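Thread on wood movement in solid tabletops, mostly for people assembling their first one. I build and repair tables in Cevovstead. The same failure comes through the door every year, and it is almost always in the fastening.

Solid wood changes width with the humidity of the air around it. It changes length too, but so little that a table builder can ignore it. Everything below follows from that difference.
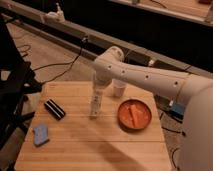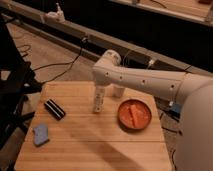
Start with moisture content, meaning the weight of water in a board divided by the weight of the same board fully dried. A board left in a room long enough settles at a value set mainly by the relative humidity of that room, with temperature a minor factor. It gets there slowly, and a film finish makes it slower. The finish does not stop the process. Color has no bearing on this: a light-colored wooden tabletop like the one in both pictures tells you nothing by its shade about how far it will move. You need the species and the cut. Get both from the supplier in writing, on the invoice if they will do it.

Cut matters because shrinkage is not equal in all directions. Tangential movement (along the growth rings) is commonly close to double the radial movement (across them). Flatsawn boards put the larger figure across the width of your table. Quartersawn boards put it in the thickness, where it does no harm.

The arithmetic is simple. Take the width of the top, multiply by the change coefficient for your species and cut, multiply by the swing in moisture content you expect. Coefficients are published in tables in any decent wood handbook. Use the one for flatsawn if your boards are mixed.

Use the full glued-up width. I have seen people compute per board and then forget to add the boards together. Glue lines do not absorb movement. A top 30 inches wide behaves as one board 30 inches wide.

The hard input is the moisture swing. Log your own room for a year if you can. A cheap hygrometer is adequate if you check it against the salt test first: damp table salt in a sealed bag with the instrument, left overnight, should read 75 percent. Write the error on the case with a marker.

In Cevovstead the heat goes on in November, and the air in a typical house drops to 30 percent and stays there until spring. Tops built in a humid shop in summer do their shrinking in those months. That is when the calls come in.

What actually fails: the top is screwed tight to the apron on both long sides. It tries to shrink, the screws hold the edges apart, and the wood splits along the grain near the middle or opens an old glue line. In the other direction, a top built dry and moved somewhere damp will cup or push the apron joints apart.

Breadboard ends fail the same way. The end piece runs across the top, so its length stays fixed while the top's width changes. Glue it along the whole joint and one of the two has to give. Glue the center few inches, pin the outer tenons through slotted holes, and leave the outer tenons dry.

It follows that a breadboard end will be flush with the edges of the top for only part of the year. Customers should hear this before delivery. I print it on the care sheet.

Fasteners, in the order I use them. Wooden buttons in an apron groove are first. They cost nothing but offcuts, and they slide. Leave a gap between the button shoulder and the apron on the sides where the top will shrink inward or swell outward. The grain of the button should run along its tongue or the tongue will snap.

Figure-eight fasteners are second. They pivot, so the recess in the apron has to be opened into a shallow fan shape. Most of the ones I remove were set in a round recess with no room to turn — at that point it is a rigid plate.

Z-clips are third. Quick, fine for narrow tops. They can walk out of a groove cut too deep. I bought a box of 200 from Altham and have used most of it on repairs, where there is already a groove.

Slotted screw holes work if the slot runs across the grain and the screw has a washer. Snug, then back off a quarter turn. A slot that runs with the grain does nothing.

Finish both faces. Same product, same number of coats. The underside does not need to be pretty, but an unfinished underside takes on and loses moisture faster than the top face, and the difference in rate is what cups the panel. This was the only defect in the last Vamstead table I reworked. The joinery was good.

On acclimation: sticker the boards in the shop, off the floor, with air on every face. Weigh one sample board weekly and write it down. When the weight stops changing, build. The calendar is a poor substitute. Thick stock takes much longer than people allow.

Pin meters read low on the surface of a board that has just come in from a damp truck only if the core is wetter still, so take a reading on a fresh crosscut as well. If surface and core disagree, wait.

For reference, the kiln I buy from, Nassar, runs charges of 3,000 board feet and meters samples from each charge. Ask your yard whether they do the same and what target they dry to. If they cannot give you a target, buy one board and meter it yourself.

Plywood and other cross-banded panels are a separate case. Adjacent plies restrain each other and the movement is small in both directions. Screw those down however you like. A solid edging mitered around a solid top, however, is the breadboard problem four times over.

Correction to something I posted last winter: I said 100 grit on the underside was acceptable before finishing. It is, for flatness and adhesion, but it holds dust badly and I have stopped doing it.

Next thread will be on repairing a top that has already split. Short version: fix the fastening first, let the panel relax for a few weeks, then glue.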